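**Aketti Desk Kit - tidying software for small tabletop arms**
Product page, revised 21 Oct 2022

Aketti is a software and training package that teaches a tabletop arm to put a desk back in order. It does this slowly. If you want your desk tidy by lunch, you have two hands and they came free.

You supply the arm and a flat table against a wall. We supply the rest: task library, wrist camera mount, calibration cloth and a support line staffed by Teemu Laitinen, who would like you to read the manual first.

## What it does today

- Picks up pens, pencils and markers lying flat
- Stands them in a cup, usually point up
- Moves the cup if the cup is in the wrong place
- Squares up a stack of paper, provided the stack was nearly square to begin with

## What it doesn't do

Laundry. Dishes. Anything involving a drawer. We had a folding task in the August build, and it produced a shape that three of us agreed was a towel. It has been withdrawn.

Kotby, the shop-floor version, sorts fasteners into trays and is much further along - screws are all alike and have no opinions. Desks are harder. People leave booklets on them.

## Test results

We ran 1094 pick-and-place attempts on the current release. Pencils did well. Pencils under paper did not. The most common failure was the arm closing neatly on nothing and carrying it to the cup with great care.

| Item | Value |
|---|---|
| Tasks included | 12 |
| Recorded demonstrations | 3410 |
| Largest item weight | 200 g |
| Time per pencil | Longer than you'd like |

## Setup

Spread the gridded cloth, smooth it flat and run the calibration routine. Keep cables clear of the gripper's path. Start with the cup task, where the fingers close over the rim of the pen holder. It's the most forgiving one we have, and pencils can stay in the cup while it runs. 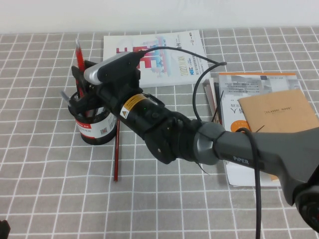
Jaramillo wrote to say the cup task has run every evening in the back office since spring, that it's slower than doing it by hand, and that the staff have started leaving pencils out on purpose. Could the next release manage paper clips?

Not the next one. Paper clips are planned for Nana, our small-parts add-on, which has no release date and currently scatters them.

## Ordering

Desk Kit ships as a download plus one box. Arm not included. Cup not included either, but any straight-sided one will do.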